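Sharing a Kitchen When You No Longer Share a Faith

I left the church at 21 and my wife did not. We still cook in the same kitchen, and these are the house rules that have held up.

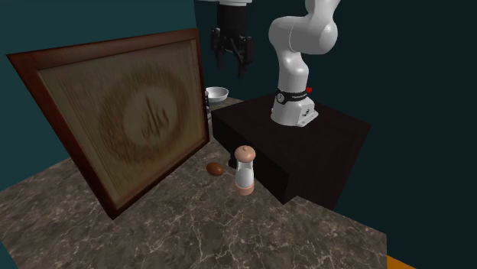
by Issa Sleiman

Put the fast days on the wall calendar. Ask for the dates once, write them in, and plan dinner around them. I don't keep the fasts, but I cook one pot for both of us on those days. Lentils with onion and rice will do for two nights.

Agree on grace before guests arrive. At our table whoever wants to pray does, and the rest of us wait with our forks down. It takes less than a minute. Don't serve the soup until it's over.

Keep a separate shelf for food that has been blessed. Label it. I once fed a piece of Easter bread to the dog and heard about it until June.

Dye eggs if the kids like dyeing eggs. Boil for 11 minutes, cool in ice water, and let the shells dry fully before they go in the color. Onion skins give a good dark red — save them in a paper bag from the start of Lent.
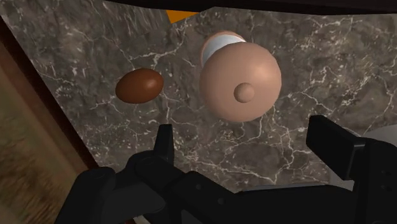
A brown egg on the counter.

Candle wax on a tablecloth: harden it with ice, scrape with a dull knife, then iron between paper towels. Change the towels often.

Don't argue doctrine while someone is holding a hot pan. We keep that talk for Friday after the dishes, and some weeks we skip it and go to bed.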